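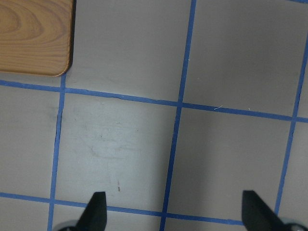
Our project this term was to get an old 425 trail bike running again and write down how its suspension behaved on rough ground. The bike came to us from Oda Haugland, who had ridden it on the Trimberg forest roads for years before it went into her barn, and she was kind enough to let us keep it until the end of January.

We started with the fork, which took far longer than any of us had planned! Both seals were replaced and the oil changed, and then we had to do the left side over again when we found the dust cap sitting crooked. 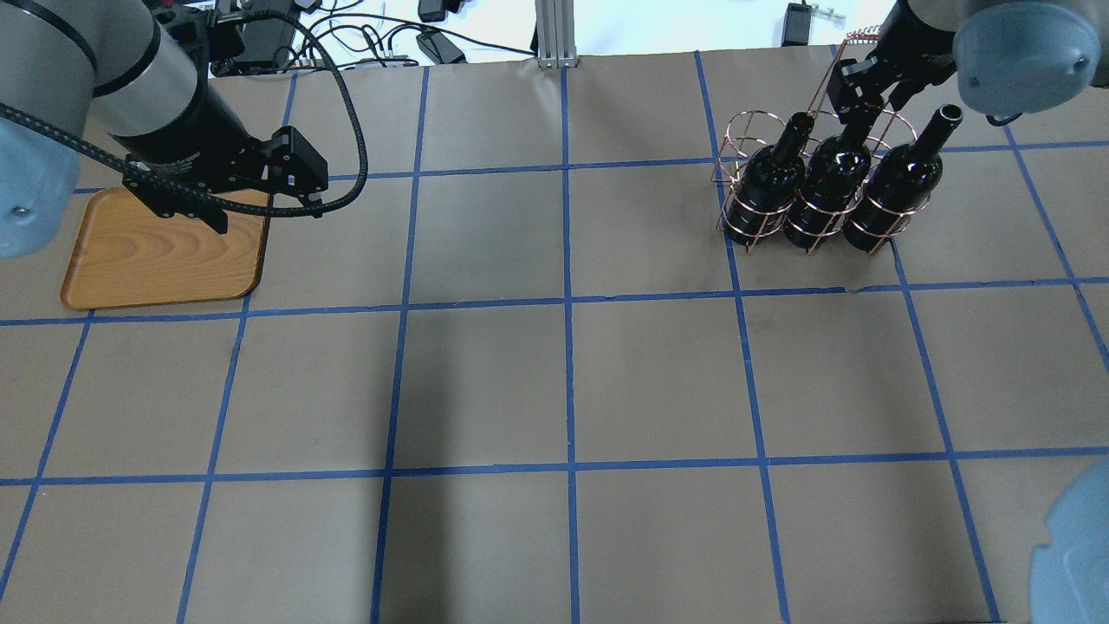
Our test loop at Plarnville was ridden at three fork settings, and we wanted every lap to be comparable. Orlando Quintero drew the map of the loop and split it into squares, much like the blue tape grid on the brown paper tabletop, so that each rut and bump had a square of its own and the rider could say where the front end felt harsh. It sounds fussy, but it saved us a good deal of arguing later on. We rode 30 laps in all, and the odometer showed 147 miles by the time we packed up, practice included.

The softest setting was lovely on small stones and dived badly under braking. The middle one suited all of our riders best - even Orlando, who likes things stiff - and we left the bike that way for Oda. 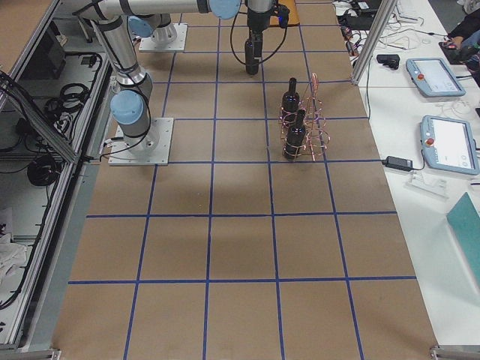 Two dark bottles in a copper-colored spiral wire rack, with robot arms at the left side of the table.

With more time we would have looked at the rear shock as well, as it has done around 3,000 miles without service.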